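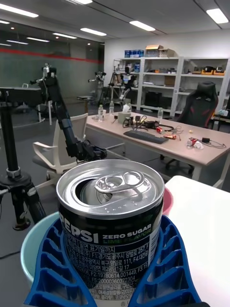 Farnondale Can Holder, Blue

Product code: 3696
Maker: Zarico
Colour: bright blue
Sold: each, or in a bench pack of 10
Page last updated: 2021-07-20

The Farnondale is an open plastic holder for one drink can. Two curved arms come up either side and wrap around the lower half, with a lattice of ribs and rectangular cutouts between them. The top of the can stays clear, so it can be opened and drunk from without taking it out of the holder. The can shown is a Pepsi Zero Sugar Lime Flavor with Korean labelling. Drinks are not included.

We sell it mainly to offices, schools and shared workrooms where people keep a drink on the same table as their papers. It also does well in caravans and on patio tables.

What fits

Standard 330 mL, 355 mL and 375 mL cans. Slim 250 mL cans will go in but sit loosely, and we recommend the Gokham sleeve (sold separately) if you mostly drink those. Tall 500 mL cans fit at the base but stand well above the arms and are easier to knock. Bottles, mugs and stubby coolers do not fit. If your can is already in a neoprene cooler, take the cooler off first.

Specifications

Material: moulded plastic, coloured through
Finish: satin
Base: flat, with four non-slip pads
Capacity: one can
Suitable for: indoor and covered outdoor use
Bench pack weight: 228 g per holder, boxed
Country of manufacture: see carton

Using the holder

Stand it on a flat surface and lower the can straight down between the arms until it touches the base. New holders can be a little stiff for the first week or so. Don't bend the arms outward by hand to loosen them, as they may stay bent. To remove a can, hold the base with one hand and lift with the other.

The holder is freestanding. For desks that get bumped a lot, the Tuhiwai screw plate fits under the base in place of the non-slip pads and takes two countersunk screws (supplied with the plate). Check with whoever owns the desk before drilling.

Cleaning

Rinse under the tap or put it in the top rack of the dishwasher. Soft drink dries sticky in the corners of the cutouts and a bottle brush gets it out. Bleach will dull the colour over time. Do not microwave.

The non-slip pads are glued and will come through a normal wash. Replacement pads are sold in sheets under the spare parts tab.

Colours and availability

Blue is held in stock. Grey and green are made to order and the wait is usually three weeks. The red was discontinued in May and won't be coming back, though we have a few singles left at the Zarico counter. Holders made before the change of mould have slightly thicker ribs, and the two versions can be mixed in the same order.

Large orders

For quantities over 3000 please ask for a quote. Carton rates apply from the second bench pack. We can print a name or room number on the base, one colour only, with artwork supplied as a PDF. Printed holders can't be returned.

Contact for trade and school accounts: Jade Pearce, Zarico sales desk. Include your account number and the delivery postcode, and say if the site has no loading dock.

Returns and warranty

Unused holders can be returned within 30 days in their original packaging. The moulding is covered for 12 months against cracking in ordinary use. Damage from heat, solvents or bent arms is not covered. Send a photo of the fault with your order number before posting anything back.

Related items

Gokham slim can sleeve
Tuhiwai screw plate
Farnondale non-slip pads, sheet
Farnondale double can holder (grey only)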